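**Skellalum Hill Race** - a fell race run every July from the village of Ullach, up Skellalum and back the same way. Short, steep, mostly unmarked. Part of the Udo Series since the series began.

## Course

Start is on the green at Ullach, by the stone trough. First mile is farm track, then a gate, then open hill. No flags above the gate except at the summit cairn and at the burn crossing. Runners pick their own line. Most go left of the scree on the way up and straight down it on the way back, though in mist the left side is the safer bet both ways.

Summit is at 1307 feet. Total climb is a bit more than that suggests, as the track drops to the burn before the real ascent starts. The steepest section, known as the Ladder, gains 300 feet in very little distance and is walked by nearly everyone, including winners.

Finish is back on the green, after a short stretch of road. Road section was added when the old field finish got too boggy to use.

## History

First run as a side event at the Ullach summer show. Entry was open to anyone who turned up, and the prize was a ham. Early results are patchy - times were kept on one watch and several years list only the first three home. The show itself folded but the race carried on under the village hall.

The race was dropped for two seasons when the landowner closed the track for forestry work. It came back with the present start and a slightly longer route to the burn, so times from before the break are not treated as comparable. Some older sources still mix the two sets up.
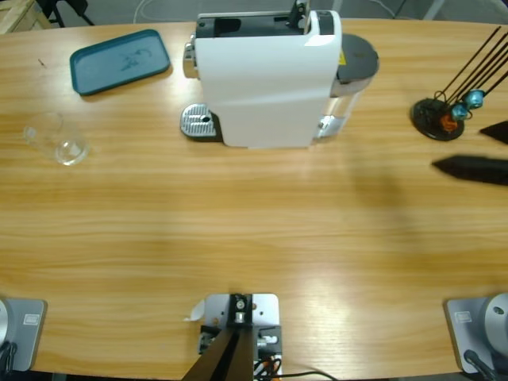 *Capsule coffee machine and teal tray on a wooden table.*

## Entry and rules

Field is capped at 300. The limit was set by the hill, mainly the gate and the narrow path behind it, and it has been reached most years since online entry came in. Before that the record turnout was over 400, with long queues at the gate and a fair number of complaints.

Full waterproof cover, map, compass and whistle required. Kit is checked before the start and sometimes again at the finish. Runners missing an item at the finish are disqualified. Poles not allowed. Dogs not allowed since the sheep incident, which is recieving less mention in the race notes each year.

Cutoff at the summit is one hour. Anyone later is turned round by the marshals and listed as retired.

Juniors run a seperate course to the burn and back. Same start, ten minutes earlier.

## Bhutto Cup

Team prize. Three to count, any mix of men and women, lowest total of finishing positions wins. Ties go to the team whose third runner is highest placed. The cup is small, silver plated and dented on one side. Held by the winning club for a year and returned at registration - late return costs a club its team entry for that year, a rule used once.

## Conditions

Ground is wet in most years even after a dry spell. Upper slopes drain badly and the peat below the cairn can be knee deep. Bracken on the lower hill is at its tallest by race day and hides the rocks. Studded shoes are usual.

Bad weather route goes round the shoulder instead of over the top. No course record is kept for it.

## See also

- Udo Series
- Ullach Round
- Fell running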